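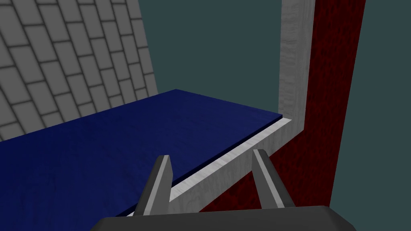
Choosing Tile for a Kitchen You Already Love

28 April 2024

My mother-in-law, Tuulikki, has lived in the same house on Priltorley Lane for 53 years, and in all that time the only thing she ever changed in the kitchen was the curtains. So when she called me one evening in December and said she thought she might like some new tile, I had to sit down on the stairs with the phone. New tile! I said of course, yes, whatever you want, and then I spent the whole winter learning more about grout than I ever expected to know (and boring my poor husband Onni with it at dinner).

The house was built in 1889 and there isn't a straight wall in it. I mention this first because it matters more than color, more than price, more than any of the things I fretted over in January. If you run tile in straight stacks on a wall that leans, your eye goes right up the joints and you see the lean from across the room. A staggered brick pattern is a lot kinder. The up-and-down lines keep getting interrupted, so you have far less to compare against that crooked door frame. Arvo, who did the work for us, told me that on his very first visit, and I wrote it on the back of my hand with a pen I'd borrowed from him and forgot to return.

Then there was the color. Tuulikki wanted gray. I wanted white, or maybe a soft green, and I brought over samples and leaned them up behind the stove and we drank a great deal of coffee and looked at them. She was very polite about my green. After a week she put the samples in a bag by the front door, all except the gray one, and that was that. I've come around to it completely. Gray is restful, and it lets a strong color nearby have its say, a deep navy especially, which I'd always thought would be gloomy in a kitchen and isn't at all.

We went a shade darker on the grout than on the tile. White grout looks wonderful for a month or so and then you fry something. If you're trying to decide, ask for a little strip of each and set it between two tiles at home, in your own light, once in the morning and once with the lamps on. The store lighting makes everything look crisp and a bit blue, and I came very close to ordering a grout that was almost purple once I got it into her kitchen.

The packing up took longer than the tiling. There were 62 years' worth of recipe cards in that kitchen, going back to when she was a girl, and she wanted to read every one of them to me before it went in a box. I learned that the cardamom buns I've been eating since I got engaged were her aunt's, and that the aunt never forgave somebody in the family for adding raisins. We lost two whole afternoons this way and I wouldn't give back a minute.

Arvo was there for seven days in all, with a weekend in the middle. Tuulikki cooked him lunch every day on a hot plate in the dining room – fish soup mostly, and once a rice porridge that he still talks about. I think he slowed down toward the end on purpose.

She phoned me again last night, by the way. She's been looking at the pantry door, and she wonders if it might be nice in yellow. I'm going over on Tuesday with the paint cards, and I'm bringing the raisins, too, just to see what she does.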